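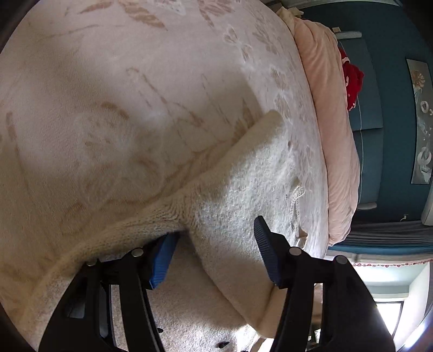

Foro Flirnell > Ropa y tejidos > Jersey de mohair que suelta pelo por toda la casa

merina_41
Heredé un jersey color crema, de los de pelo largo, y desde octubre vivo dentro de una nube. Hay pelo en el sofá, en el café y en el abrigo negro de mi cuñada, que ya no me habla (esto último lo apunto en el haber). ¿Lo lavo, lo cepillo, lo entierro?

puntobobo
Congelador. Bolsa cerrada, una noche entera, y por la mañana lo sacudes en el balcón. A mí me funcionó con uno de angora.

Juntunen
Lo del congelador es para las polillas. Para el pelo sirve lo mismo que rezarle.

puntobobo
Pues el mío soltó la mitad. Será que recé sin darme cuenta.

Juntunen
Soltó la mitad porque lo sacudiste. Prueba a sacudirlo sin congelar y te ahorras quitar los guisantes.

agujas_de_coso
Lavado a mano, agua fría, jabón neutro y nada de retorcer. Lo enrollas en una toalla, aprietas y lo secas en plano. Yo lo extiendo encima de la cama con una sábana vieja debajo. Si lo cuelgas de una percha acabas con un vestido.

merina_41
¿Y el programa de lana de la lavadora? La mía es una Hokura y promete 34 minutos de delicadeza.

agujas_de_coso
La mía también prometía. Ahora tengo un jersey precioso para un niño de 4 años y no tengo niño.

lanudo
Discrepo. Llevo media vida metiendo el mohair a máquina, en frío y sin centrifugar, y sigue todo de mi talla. El problema es la gente que no se lee el manual.

agujas_de_coso
El problema es la gente que tiene suerte y la llama método.

trapillo
Mi abuela tenía uno tejido en 1944 y no lo lavó jamás. Lo aireaba. Pelo no soltaba, pero tampoco se le acercaba nadie.

merina_41
Resumo: lavo a mano, seco en plano, sacudo en el balcón. El congelador lo dejo para los guisantes.

puntobobo
Ya volverás.

lanudo
¿Pero alguien le ha mirado la etiqueta? Igual es acrílico y llevamos una página discutiendo por nada.

merina_41
No tiene etiqueta. La cortó mi tía porque le picaba.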